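**Tischarm Drara 2: Aufbau, Pflege, Ersatzteile**

Der Drara 2 ist ein kleiner Greifarm aus 3D-gedruckten Teilen für Übungen am Tisch. Er wird als Bausatz oder fertig montiert geliefert. Die Arbeitsstation dazu besteht aus dem Arm, einer Klemme für die Tischkante und einer flachen Ablageschale aus Kunststoff. Das Netzteil gehört zum Lieferumfang, der Rechner nicht.

Artikelnummer Bausatz: 919
Artikelnummer Schraubensatz: 64

## Aufstellen

Der Arm braucht eine feste Tischplatte mit gerader oder leicht gerundeter Kante. Klapptische sind ungeeignet, weil die Platte beim Schwenken nachgibt. Klemme von Hand anziehen, dann mit dem beiliegenden Schlüssel eine Vierteldrehung nachsetzen. Zu fest angezogen drückt sie sich in weiches Holz.

Die Schale steht vorn links im Arbeitsbereich, ihre lange Seite zeigt vom Arm weg. Nach dem Aufstellen einmal die Referenzfahrt starten und die Schale erst danach an ihren Platz rücken. Wer sie später verschiebt, muss die Ablageposition neu einlernen.

Zum Einlernen eignen sich weiche, leichte Gegenstände, die der Greifer beim ersten Versuch nicht beschädigt. Schwere oder glatte Teile bitte erst verwenden, wenn die Greifkraft eingestellt ist.

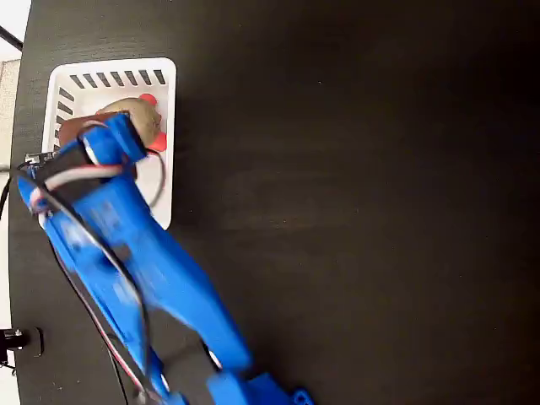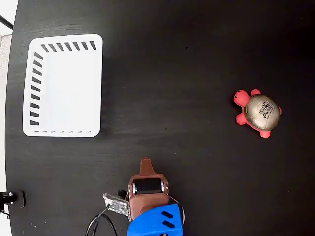
*Greifer und Kunststoffschale auf der Tischplatte.*

## Kabel

Die Servoleitungen laufen außen am Arm entlang. Am Handgelenk muss eine Schlaufe frei bleiben, sonst zieht der Stecker bei voller Drehung aus der Buchse. Kabelbinder nur am Oberarm und am Sockel setzen, nicht an den Gelenken.

## Pflege

- Wöchentlich: Tischplatte und Greiferbacken trocken abwischen. Kein Lösungsmittel, es greift den Kunststoff an.
- Monatlich: Schrauben am Greifergehäuse und am Sockel prüfen. Klemme nachziehen.
- Alle 8 Monate: Servos auf Spiel prüfen. Dazu den Arm ausschalten und jedes Gelenk leicht von Hand bewegen.

Vor jeder Arbeit am Arm Netzstecker ziehen und den Oberarm abstützen. Er sinkt ohne Strom nach unten.

## Wenn der Greifer danebengreift

Zuerst die Klemme kontrollieren. Sitzt sie locker, verschiebt sich der ganze Arm, und die gespeicherten Positionen stimmen nicht mehr. Danach die Referenzfahrt wiederholen. Bleibt der Versatz, ist meist das Servohorn am Handgelenk verrutscht: Schraube lösen, Horn in Mittelstellung aufsetzen, wieder festziehen.

Läuft ein Servo heiß oder brummt er im Stillstand, bitte nicht weiterbetreiben und tauschen.

## Ersatzteile und Werkstatt

Servos, Greiferbacken und Leitungssätze führt Flustosia einzeln. Gedruckte Teile sind in Blau ab Lager erhältlich, andere Farben auf Anfrage. Reparaturen nimmt Bleddyn Ellis donnerstags an. Bitte den Arm ohne Schale und ohne Klemme einsenden und den Fehler auf einem Zettel beilegen.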